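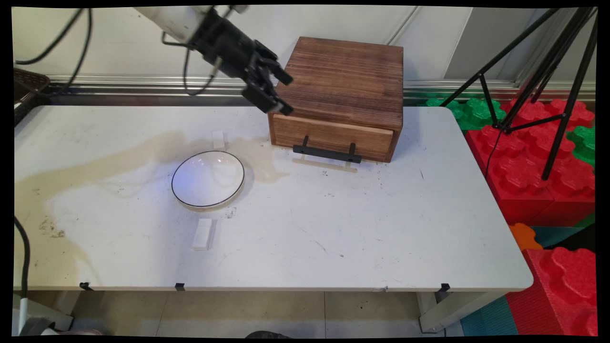 How many times do I really have to show it the drawer?

Posted in Teaching by demonstration

drawerless_in_drinwood

I run the evening robotics group at Drinwood, which sounds grander than it is. We have one arm, one gripper, one table and a wooden box with a drawer in it. The job is for the arm to take hold of the handle, open the drawer, pick up a small white block, put it in the drawer and shut the drawer again. My nephew could do this before he could talk. He also did it with toast.

We record demonstrations in two ways. Some of us hold the arm and move it through the task by hand, with the motors relaxed. Others drive it from the far side of the room with a hand controller. Everything goes into one folder, and the folder goes into the training script, which thinks about it overnight.

What comes out in the morning is an arm that goes confidently towards the box and then stops short of the handle, fingers open, like a man who has walked into the kitchen and forgotten why. Sometimes it goes for the top of the box instead. Once in a while it does get the handle, gives it a good pull, and the whole box comes along for the ride with the drawer still shut.

We have 20 demonstrations so far. Half the group say we simply need more, and that I should stop fussing and book another evening. The other half say the ones we have are bad. I would like to know who is right before Friday, because Friday is when we get the room again and I have to tell people what to bring.

Things I already know, to save you typing:

The camera is fixed and we have not moved it. There is tape on the floor and dire warnings.

The gripper opens and closes fine on command.

The box isn't fastened to the table. I had a feeling about this while writing the paragraph above.

The block and the bowl get put back wherever the person resetting happens to put them. The box goes back more or less where it was.

So: more demonstrations, better ones, or a different hobby?

Vendula Slanina

Better ones first, then more. You can keep the hobby.

I look after a similar set-up at Ovombridge and we spent most of January on a drawer, so you have my sympathy. Going through your symptoms in turn:

Stopping short of the handle. My bet is that your people stop there too. Play back your recordings and watch only the few moments before the grasp. When someone is driving by remote control they fly in nicely, get close, lose their nerve and hover while they work out whether the fingers are either side of the bar. The arm learns that hovering in front of a handle is what one does. With no sense of time in the model, one hover looks like the next, and it can sit there until you put the kettle on. Either trim the pauses out of the recordings or have your drivers practise until they can go in without one. We do both. Three practice goes each before anyone is allowed to press record, and no exceptions for people who "used to play a lot of flight simulators".

Going for the top of the box. This smells like mixed habits. I'd want to know whether some of your group come in from above and others from the front. Both are perfectly good ways to reach a drawer handle. The average of the two is a gripper parked over the top front edge of the box, achieving nothing. Pick one approach, write it on a card, and stick the card where the drivers can see it. Ours reads: come down in front, fingers open, close on the bar, pull straight back, let go, lift clear. People grumbled about the card for a week and then got very protective of it.

The box coming along for the ride. You've worked this one out. Fasten the thing down. Double-sided tape will do for an evening, and a clamp or a stop behind the box is no help at all against a pull, before anyone suggests one. Do check the direction of the pull as well. People moving the arm by hand tend to pull in a slight arc, since that is how elbows work, and a drawer that is pulled at an angle jams. You won't notice when you're holding the arm because you correct for it without thinking. The arm then faithfully repeats the arc and leaves out the correction.

Which brings me to the thing I would change first. Don't put hand-guided and remote-driven demonstrations in the same folder, at least not yet. When you guide by hand, your own arm and quite possibly your head are in the camera's view, right next to the gripper. The model sees a gripper with a sleeve attached for half its lessons and then has to perform alone. If your script learns from pictures, that matters a great deal. If it only uses joint positions, it matters less, but then it can't see where the block is either, and you have a different problem.

You can still get some good from the hand-guided ones. Guide the arm through by hand, save the path, put everything back exactly as it was, and have the arm replay the path with everybody standing well out of view. Record that. It's tedious. It also tells you at once which demonstrations were rubbish, as the rubbish ones miss.

On the resetting. Moving the block about is good, it needs variety, but make it variety you have chosen. People who are told to put a block "anywhere" will put it in the same 2 places all evening, usually the ones nearest their chair. I mark out spots on a sheet of paper, put the sheet on the desk by the controller and tick them off. And nudge the box a little between batches, then fasten it again. If it never moves, the arm learns a spot in the air and has no idea a drawer is involved. You'd find that out the first time somebody wipes the table.

For Friday I would ask them to bring tape, a marker pen and low expectations. Throw out any recording with a hover or a fumbled grasp. Don't be sentimental about them. You may find very few left, and those few will probably train something better than the whole lot did.

Hegazy_workshop

just get more data. we had the same with a cupboard door and after a weekend of recording it worked fine. can't remember how many, loads

also check your gripper calibration, it's always the gripper

drawerless_in_drinwood

Thank you both. The gripper has been checked so often it is starting to take it personally.

Vendula, I watched the playbacks over a sandwich. You are right about the hovering and it is worse than you think. One of our drivers stops before the handle, backs off, comes in again and then, as far as I can tell, waits for applause. I won't say who it is. It is me.

There are indeed two schools on the approach as well. The ones who stand by the table go in from the front and the ones at the controller come down from above. I had never watched them back to back.

Question about the replay trick: if the replayed path misses the block by a whisker, can I shift the block slightly so it works, or is that cheating?

Vendula Slanina

Cheat away. The recording only has to show a good grasp of the block where it is at that moment, and nobody is marking you on where it was earlier. Move it, start the replay from the beginning and record the whole run. What you mustn't do is reach in and straighten the block halfway through, or you'll train an arm that waits for a helpful hand to come down from the sky.

One I forgot: decide what the end looks like. After the drawer is shut, the arm should lift clear and go back to the same resting place in every recording. If half your people stop recording the instant the drawer closes, the arm has no notion of being finished and will start poking at the front of the box.

old_servo

Bit of a contrary view from Lurnidbridge. I agree with nearly all of that but I wouldn't bin every fumbled one. Keep a few where the driver misses the handle, backs out cleanly and gets it on the second try. Without those the arm has never seen itself in the wrong place, and the first small miss sends it off into territory it knows nothing about. A clean recovery is worth having. A panicky wiggle is not.

The way I do it is to start some recordings from a bad position on purpose. Park the gripper too far left of the handle, or a bit high over the box, press record, and drive it from there to a proper grasp. You get the recovery without having to keep the mistake that led up to it.

I'd also split the task. Get it opening the drawer reliably and leave the block alone until that works. Then the block into an already open drawer. Then closing. Training all of it in one go means that a bad grasp at the start ruins every attempt and you never find out whether the rest is any good.

What does your drawer do when you pull it by hand, by the way? If it sticks for you it will certainly stick for the arm. A rub of candle wax along the runners sorted mine.

drawerless_in_drinwood

It sticks. It has always stuck. I give it a little jiggle and had stopped noticing that I do.

Adding a candle to the list for Friday, which now reads tape, marker pen, candle, low expectations. Somebody has asked whether it's a séance.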